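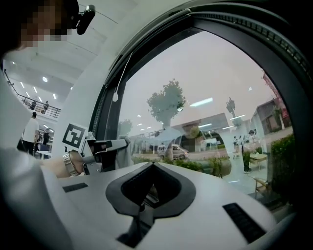

*Front window, street side, with the gray fabric at the left.*

**Progress report: Skenitz street-front rooms, window work**
Prepared by Anouk Geerts for the Grosar fund
7/22/24

This report covers the period from March to now. The first one dealt with the survey and the order of work, so I won't repeat that.

### Where we are

The building has 47 windows in the project. 37 are finished and signed off. The remaining ones are all on the street side, including the large black-framed window shown at the top of this report.

That window has been left for late in the schedule on purpose. The arched part of the frame has a ribbed inner rim, and the draft strip we used elsewhere does not sit flat against it. Stitley sent two other profiles to try. The softer one follows the curve better but is slow to fit, and we have allowed two extra days for it.

The glass itself stays. Nicholas checked the panes on this side in the spring and found no reason to replace any of them. There is still a good deal of reflection from the room when you look out toward the trees and the parked van, and the tenants have asked about it. A film would help, but it was not in the budget and I am not requesting it now.

### Fabric and cords

Gray fabric is still hanging at the front window. It will come down before the frame is painted and go back up after. The thin white cable in the upper left of the window opening also has to be dealt with. I would like it run along the frame and clipped — it now hangs in front of the glass, and the painters will not work around it.

### Money

We have spent 27 percent of the contingency, nearly all of it on the extra strip and on replacement catches for the rear rooms. Labor is on budget. The paint invoice from Stitley has not come in yet and will appear in the next report.

### Problems

- Delivery of the catches was late by three weeks. We moved the rear rooms back and did the stairwell first.
- Street access is tight. We need one parking space kept clear on the days the ladder is out, and the permit for that is still pending.
- Two of the finished windows on the upper floor stick in warm weather. Nicholas will plane them at no charge.

### Next

Fit the strip to the arched frame, then paint the street side from left to right. If the permit comes through, I expect to report 100 percent of the windows complete next time. Please confirm whether Grosar wants to visit before the fabric is rehung or after.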